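### 3.2 Work surface and layout

Draft MM, 25 Mar 2019. Numbers still to be checked against the Braltden sheet.

All sorting and placing of the display parts was done at one table. White top, with a faint printed grid of thin gray lines. We picked a gridded top over a plain one after the January pilot at Lodbridge, where people kept drifting toward whichever edge they stood nearest and the layouts could not be compared afterward. With squares to go by, a part gets laid down in line with something. Alignment only, no coordinates were written down from the grid.

The parts are the usual shop display stock: forearms with hands, smooth rigid plastic, detached from the figure. Gornance supplied the set on loan. Arms are the awkward ones. They roll, the fingers catch on things, and a left looks a lot like a right when it is lying palm down. Torsos and legs are treated in Section 4 and were not handled on this table.

Fig. 3 gives the table with one arm over it. The surface has scuffs and small dark marks, most of them near the center and lower middle. We did not replace the top between sessions. Mandagi (pers. comm.) argued for a fresh sheet every week, on the grounds that marks become landmarks and people start placing to the mark instead of the grid line. Fair point, and we cant rule it out. See limitations.

Layout rule, as given to participants:

- arms parallel to the long side of the table, hand end away from the body
- no part over the edge
- a gap of 2 squares between neighbors, more if the fingers are spread

A layout was scored complete when 8 arms were down and none touched. Placements that rolled after release were logged as rolled, not as misplaced; this matters for Table 5, where the two get separate rows. Across all sessions we logged almost 3,000 placements, of which 170 were rolled. Most of the rolled ones came from a single shape in the Sembiring subset, the bent wrist with a narrow forearm, and we report results with and without it.

Clutter in the rest of the room was left alone. Earlier work cleared everything, which makes for tidy results but not for a stockroom, and the stockroom is where this layout is meant to be used.

**Figure 3.** Gridded work table with a detached mannequin arm held over it. 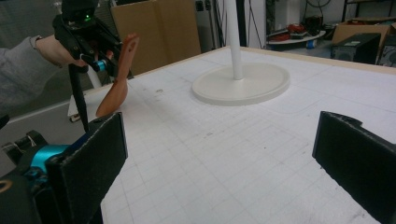
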